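Bilari's free bedding swap is back, and it's moved

10 April 2019

If you've got a cupboard at home that won't shut for spare duvet covers (me, every spring, without fail) then I've good news. The Bilari bedding swap opens again this week, and it's left the draughty hall on the hill for the old Rodrigues shop on Tresetitz Road. There's a proper ramp, there's a kettle, and you can park behind it for nothing!

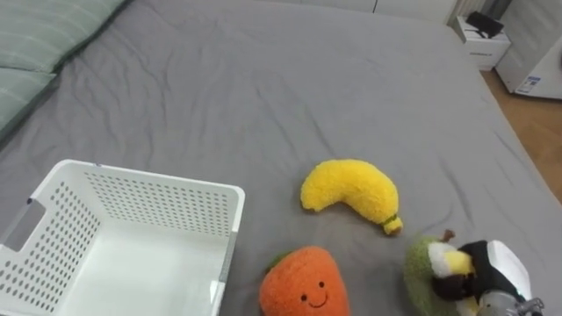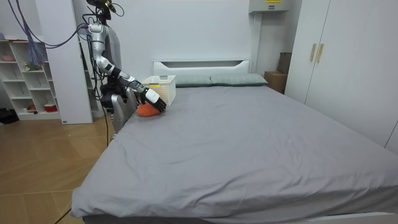
Grey sheets go faster than anything else, Tegwen Morgan told me, and she'd happily take twice as many doubles as people bring in, while single valances just sit there until the end of the day. She'd also like everyone to please, please pin the pairs of pillowcases together before they come, as she spent most of the March session on her knees matching them up.

The way it works hasn't changed. You bring clean bedding in a bag, you get a paper token for each piece, and you spend your tokens on whatever takes your fancy. Sheets, covers, pillowcases, blankets and throws are all fine. Pillows and duvets themselves aren't, and neither are electric blankets - I did ask, as I've two in the loft. The limit is 30 tokens a household, up from 13 last time, which I thought was a bit mean.

I went along in March with a flowery king-size set my aunt gave us and came home with a blue blanket and a fitted sheet that's deep enough for our mattress (a small miracle, I've been wrestling with the other one for years). I also came home with a tablecloth, but that's another story.

Anything left over goes to the Plindent night shelter, which is short of single sheets and would love towels too if you have any. Towels don't earn you a token, mind. Pramila Tripathi will be at the side door taking those in, so don't queue with them at the front like I did.

Doors open at ten and it's all packed away by three. It costs 40p to get in, children free, and that pays for the heating. If you can't carry your things down, ring Modupe Garba at the library before noon the day before and she'll try to find you a lift. The next one after this will be in the same place, though they haven't fixed a date yet.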